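Keneris Button-Up Shirt, Dark Gray

Product page, apparel. Last revised 2019-12-26.
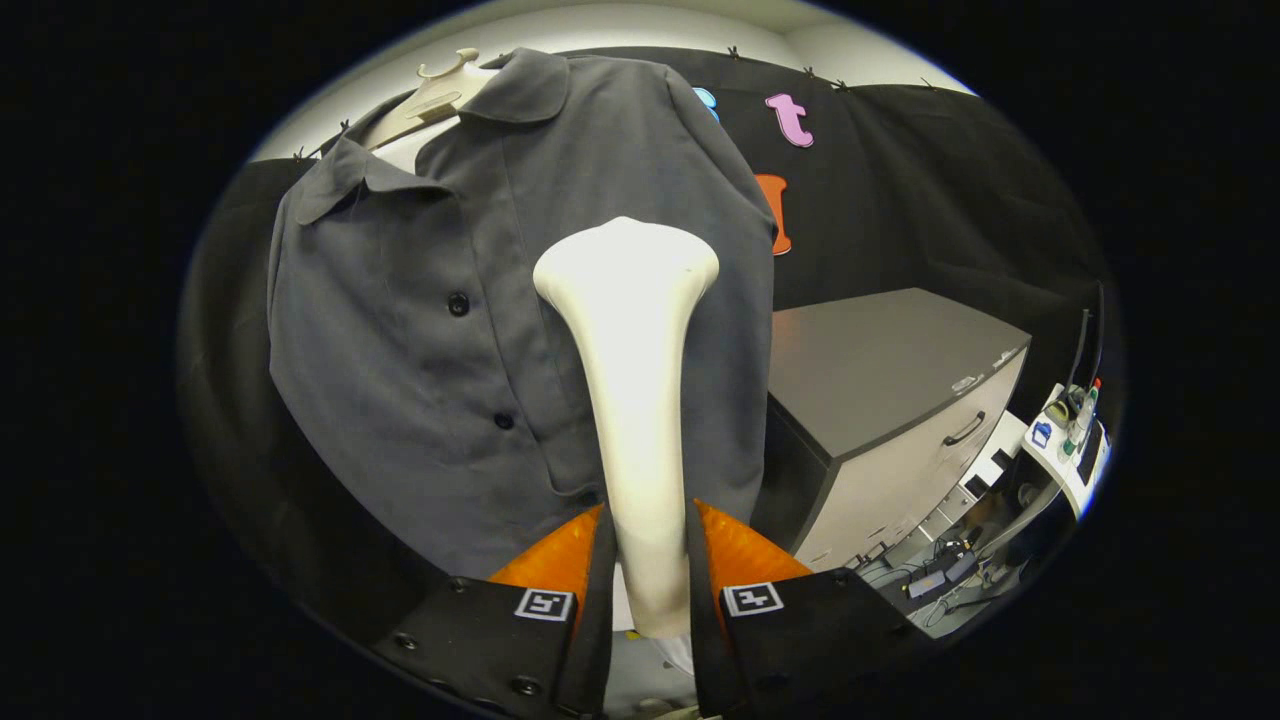 The Keneris is a button-up shirt with a pointed, fold-over collar and a full front placket. It is sold by Pilberg in one color, dark gray, with dark round buttons. The cut is straight through the body, with no darts and no chest pocket. It is intended for everyday and office wear and can be worn with the collar open or closed.

Item number: 303
Color: dark gray
Collar: pointed, fold-over
Front: placket with buttons
Buttons: round, dark, four-hole, sewn with a wrapped shank
Spare buttons: 2, sewn to the inside care label
Fabric: cotton, plain weave
Fabric weight: 177 grams per square meter
Fit: regular
Hanger: cream, included

FABRIC

The cloth is a mid-weight plain weave supplied by Ostrowski. It is piece-dyed, then washed once before cutting. Pre-washing takes out most of the shrinkage, and the finished shirt can be expected to lose nearly 2 percent in length over its first washes. Width is stable. Customers between sizes who prefer a longer body should order the larger size.

The fabric has no stretch content and no wrinkle-resistant finish. It hangs in soft vertical folds and creases with wear at the elbow and the back of the waist. These creases come out with a warm iron while the cloth is slightly damp.

Dark gray is dyed in lots. Small differences in shade occur from one lot to the next. Orders for several shirts that need to match should be placed together, with a note in the comments field at checkout, and will be filled from a single lot where stock allows.

COLLAR AND PLACKET

The collar is cut in two pieces, stand and fall, with a fused interlining in both. The points are not buttoned down and have no stay pockets. When the collar is worn open the stand holds the neckline without a tie.

The placket is a separate strip, folded and topstitched along both edges. Buttonholes are vertical except at the collar stand, where the buttonhole is horizontal. Buttons are attached by machine and the thread is wrapped behind each one to form a short shank, so that the closed placket lies flat.

SEAMS AND SLEEVES

Side seams and armholes are flat-felled. The yoke is double. Sleeves are set in and finished with a single-button cuff. The hem is curved and narrow-rolled, long enough at the back to stay tucked when the wearer is seated.

SIZING

Sizes run S through XXL. Measurements on the size chart are taken from the garment laid flat and buttoned, then doubled for chest and waist. They are not body measurements. The simplest way to choose a size is to lay a shirt that already fits on a table, measure it across from armhole to armhole, double the figure and compare.

Sleeve length on the chart is measured from the center back of the neck, over the shoulder, to the end of the cuff. Charts that measure from the shoulder seam will give a shorter number for the same sleeve.

HANGER AND STORAGE

A cream hanger ships with each shirt. The hanger can also be ordered separately under the Cirno name, in the same color only.

Hang the shirt with the top button fastened. This keeps the collar centered and stops the shoulders from sliding. Leave enough space on the rail for the sleeves to hang freely. For long storage, fold the shirt with the collar flat and keep it out of direct light. Dark colors fade along the fold if one edge is exposed.

CARE

Machine wash cold, inside out, with dark colors.
Unbutton fully before washing.
Do not bleach.
Tumble dry low, or hang to dry.
Iron warm. Press the inside of the collar first, working from the points toward the center.
Do not iron over the buttons.
Dry cleaning is possible but not required.

Some surplus dye will come out in the first wash. Wash the shirt separately the first time. Avoid detergents with optical brighteners, which dull dark gray.

SHIPPING AND RETURNS

Shirts are packed folded, with tissue inside the collar. The hanger travels in the same box, beneath the shirt. Light fold lines across the chest are normal on arrival and drop out after a night on the hanger or a short press.

Unworn shirts may be returned with labels attached. Include the hanger with the return. Shirts that have been washed or altered can be exchanged only for a fault in sewing or fabric. For a missing or loose button, write to customer service with the item number and size, and a replacement will be mailed without return of the shirt.

RELATED ITEMS

Cirno hanger, cream
Keneris replacement button set, dark
Keneris button-up shirt, extended sleeve, dark gray (made to order, next cutting after the December stock count)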